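We use cookies to remember your settings and see which pages get read. Accept all | Manage choices

Tivham Community Garden: August members' meeting, minutes

Hi all! I took the notes this time, so you get them in my words, and if I got something wrong just yell before the next meeting and I'll fix it. We started at 7:05 pm in the upstairs room and 15 of us made it, plus one baby who slept through the whole water discussion (lucky baby).

Last month's minutes were approved with one change. The gravel for the lower path came from Liltow, and I had written Montecinos. Montecinos is the compost people. Sorry, both!

Water. This took up most of the evening. The bill came in higher than last summer's and people had a lot of feelings about it. A few plots still run sprinklers at midday, and I'll admit mine was one of them back in June. After plenty of back and forth we agreed on hand watering or drip lines only until the end of September, and please do it before 9 am or after 6 pm. The vote was close but it passed. Someone asked if the rain barrels could be hooked up to the north beds and the answer is yes, once we find the right fitting. If you have a box of old hose parts at home, go dig through it!

Money. We have 3326 dollars in the account after paying for the gravel. The plant sale brought in 124 dollars, a little down on last year, but it rained all morning so I call that pretty good. We talked about buying a second wheelbarrow and everybody liked the idea. No vote yet, we want to see a couple of prices first.
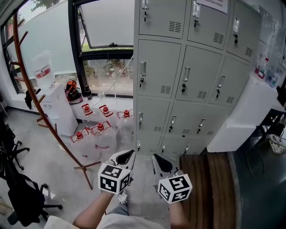
Notes and web page
Meeting secretary, Tivham Community Garden

Lockers. Two members asked about somewhere to leave gloves and hand tools so they don't have to haul them home on the bus. I'd love this too! The sort of metal cabinet with lots of small doors, each with its own lock and key, seems right to most of us, as long as it has vents, because damp gloves get gross fast. We'd want it under the shed roof. Not decided: who keeps spare keys, and whether there's a deposit. Back on the list for next time.

Waiting list. There are 6 households waiting and one half plot opening up by the back fence. It's shady after lunch but the soil there is great, I grew my best chard in that corner. The offer goes out this week to whoever is first in line.

Plevatix. This is the online sign-up thing we've been trying for work days. Some of you like it, some of you never got the email, and one person got it four times. We're keeping it through the fall, and the paper sheet stays on the shed door too. Sign up on one or the other, please, not both, or we end up with way too many people on weeding and nobody on the compost.

Squash bugs. They're back. We went around the room and swapped tricks for a good long while and I gave up writing. The board-on-the-ground method got the most votes: lay it down overnight, flip it in the morning, deal with what you find.

Any other business. Whoever left a blue casserole dish after the potluck, it's on the kitchen counter. Also the gate latch sticks, so lift and then push.

We wrapped up at 8:40 pm. Next meeting is in September, same room, and I'm bringing zucchini bread whether you want it or not.

© Tivham Community Garden | Contact us | Back to top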